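Zekis clears out its Durnarura office as staff stay home

The cable company Zekis has begun emptying its rented office on the upper floor of the Durnarura building, and most of what is left in the meeting room now sits at one end of a single table.

The firm sent its office staff home in March and told them to take their computers with them. What they did not take has been collected from desks and drawers and brought to the large meeting room, where it is being sorted before the lease on the floor is handed back.

Boris Kos, who manages the office, said the work was slower than he expected. Only one person is allowed on the floor at a time under the building's current rules, so the sorting is done in shifts of a few hours.

"The desks were easy," Kos said. "You unscrew them and they go. It's the small stuff that takes the time. Every drawer had a charger in it and I couldn't tell you what half of them belong to."

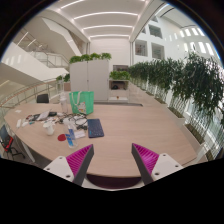 By Boris Kos's reckoning the meeting room will be the last to close
Local news desk | 1 April 2020

The oval table has a pale wood-grain top and what looks like a slot in it for cables, and it was used for staff meetings and for visits from customers. The left side has been given over to the sorting. A navy keyboard lies there near a tangle of black cables, along with a small white cup, papers and a clear water bottle with a blue label. A green tote bag with white rope handles stands toward the back. Much of the other half of the tabletop is bare.

Kos said the plan is to keep one side clear so that finished boxes can be packed there and carried straight to the elevator. Cables are to be coiled, tied and tested if a matching device can be found. Anything that cannot be matched will go to electronics recycling. Papers are read before they are thrown out, and those with customer details on them are shredded.

Personal belongings are handled separately. Staff were sent a list of what had been found at their desks and asked to reply if they wanted it back. Items that are claimed will be put in envelopes or boxes with the owner's name and mailed. Kos said he had heard back from most people, though several told him to throw everything away.

"One person wanted a stapler," he said. "I offered a newer one and got a firm no. So the old stapler is in the mail."

Zekis has rented the floor for 7 years. The company said it had been talking about a smaller place since last year, when some of its employees started working from customer sites, and that the decision to leave was made before the office was closed. It did not say how much it was paying in rent. The firm has 30 employees, and no jobs are being cut as part of the move, it said.

The company plans to take two rooms in the Pawłowska building, on the other side of the rail line, once it is possible to move furniture in. The rooms are already under contract. They will have shared desks and a storage closet, and a kitchen that is used by the other tenants on the same corridor.

The oval table will not be going. Kos measured the doorway at the new address and found that the top would not pass through it in one piece. He looked into having it cut and rejoined, but the carpenter he spoke to advised against it.

It has instead been offered to Grotetti, the print shop on the ground floor, which wants a large surface for laying out posters and folding work. The shop has agreed to take the table as it stands and to arrange for it to be carried down the main stairs. That will need 4 people and will have to wait until the building allows more than one person on the floor.

Other furniture has been easier to place. The desks were sold to a dealer who collected them from the loading area. The chairs are being kept, and are stacked in the hallway outside the meeting room. A whiteboard and two filing cabinets are still available, and tenants of the building can ask for them at the front desk. There is no charge, but they have to be moved by whoever takes them.

Zekis said it had set aside 2,000 dollars for the clear-out, most of it for transport and recycling fees. The money from the desks will go toward new shelves.

The building's management said the floor would be cleaned and repainted after the company leaves and that it had no new tenant for it yet. Signs for Zekis in the lobby and beside the elevator will stay up until the keys are returned. Mail sent to the old address will be held at the front desk for the time being, and customers with questions about deliveries are asked to call the company's usual number.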